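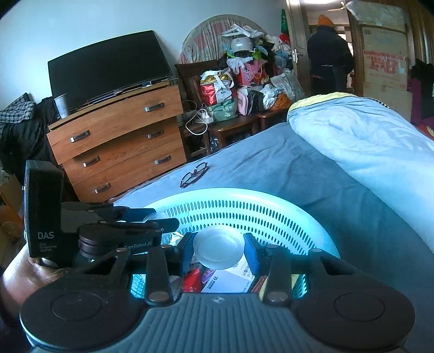
Clustdale home arm: frequently asked questions

Last change: January 25, 2023

Many of these questions came by mail after the open evening at the Terner workshop, and some I have asked to myself in the first months. If your question is missing, please write to me. I answer slowly but I answer.

What is Clustdale?

It is a robot arm on a rolling stand, which we build partly at my home and partly in Terner, the shared workshop. It should pick up small and light things in an ordinary room and put them where they belong: a lid, a pack of tissues, a box of tea. It does this for some objects and not yet for others. The name is from a bus stop.

Who is building it?

I do the recordings, the software and most of the writing (Thảo Tô). Sunil Navaratnam makes the mechanical parts and has the key to the cabinet with the good taps. Reiko Koyama joined us in June for the wiring. Please do not ask Reiko about software, she has requested this.

How does the arm learn a movement?

We do the task by our own hand first, with a hand-held gripper, and record it. The arm has the same kind of two-finger gripping at its end, so the opening of the fingers can be transferred quite directly. The path through the room is more difficult, and for this we have a program named Getgate, which takes out the parts where the person was hesitating or walking. After this the recordings go to training.

Why not move the arm with a joystick and record that?

We tried it for two weekends. With the joystick I needed several minutes for one lid, and my movements were so careful that the arm later copied all of my carefulness. With the gripper in the hand the same task takes a few seconds. It is also possible to record when the arm is in pieces at Terner, and this is most of the time.

How many recordings do you have?

We have 254. After checking, 214 were good for use. The others were removed, in most cases because the object was already gripped when the recording started, or I stopped it before the fingers were open again. Both mistakes are mine. I have now a paper beside the computer with the words "open, start, take, place, open, stop".

Is this enough?

For a lid and a basket, yes, in my room. For anything more general, no. I read about projects with much bigger collections and I can believe that they need them.

Do I need to clear the room before recording?

No. At the start I cleaned everything and recorded on an empty table, and the arm was then confused by a pair of glasses. Now I leave the room like it is. A bed is a good place to practice because the surface is soft and not flat, and a dropped object does not break or roll far. You should only remove papers with your name or address on them, and ask the other people in the home if they agree that they can be seen. If they don't agree, wait until they are out.

Which objects should I begin with?

Begin with something that is light, a little stiff, and has an edge you can hold. Cardboard boxes are the easiest. Soft packages are all right if they are full. Clear plastic is hard for the camera, and I advise to leave it for the second month, but do not leave it out completely, for the reason that a home is full of clear plastic.

My clear lid is not detected. What can I do?

Change the light before you change the software. A lamp from the side gives a bright line on the rim and this is often sufficient. Put the lid over a surface with one plain color. In Getgate you can also lower the edge setting, but then it will find edges in your bed sheet too. I spent a long evening with the wrinkles of a sheet, so please believe me about the lamp.

How should I hold the gripper?

Hold it firmly, with the wrist straight, and come to the object from above or from a small angle. Do not turn your wrist in a way the arm can not do. This sounds clear but after ten minutes one forgets it. Sunil has put a mechanical stop in his own practice handle, so that he feels the limit. I just record again.

Is a basket easier than a flat tray as the target?

Yes, much easier. With a basket the object may fall the last few centimeters and it is still a success. With a tray it has to stand properly. We count the two separately in our notes, and you should be suspicious of anyone who shows only baskets (we did this at the open evening, I am sorry).

What do I need for the arm itself?

The parts list is at the Terner desk in a blue folder, and Sunil corrects it with pencil, so a photo of it becomes old quickly. In short words: six motors, a controller board, a 24-volt supply, aluminum profile for the stand, and wheels with brakes. The wheels without brakes cost half and you will regret them. The shoulder bracket was cut from 8 mm plate. Our first one was thinner and it bent.

Can I build everything at home?

The assembly and the recording, yes. The bracket and the base plate need a drill press, and I would not do them in an apartment. Terner members can reserve the machine for a half day. If you are not a member, write to Sabina Patwary at the desk and she will explain the guest rules. They have changed last year and I don't want to repeat them wrongly.

Is it safe when there is a child or a cat?

Not without you beside it. The arm is slow and the gripping force is limited in the controller, but the elbow can still pinch a finger. We have a red stop button on a long cable, and the rule is that the person who starts the arm holds the button. When I leave the room I pull the plug. The hand-held gripper alone has no arm behind it, and with that I am less strict.

The arm stops above the object and does nothing. Is it broken?

Probably not. This was our most frequent problem. Please check in this order:

The time on the recording computer and on the controller must be the same. A difference of half a second is already bad.
The finger opening has to be calibrated again after any change of the pads.
The object is perhaps higher than in your recordings. A pillow under it is enough to cause this.

If all are correct, send me the log file and not a video of the screen.

How often should the finger pads be changed?

We look at them every week. When the surface becomes shiny, the lids begin to slip. Washing with a little dish soap helps for some time. I dry them overnight.

Can it fold clothes?

No. It can move a sock.

May I use your recordings?

At present they are only for members of the build, because they show the inside of my home. Reiko and I discuss making a second set in the Terner kitchen that could be given to everybody. There is no date for it.

Can I come and see it?

The arm is at Terner on most Saturdays, in the room behind the laser cutter. Write before you come, as sometimes there is only the stand.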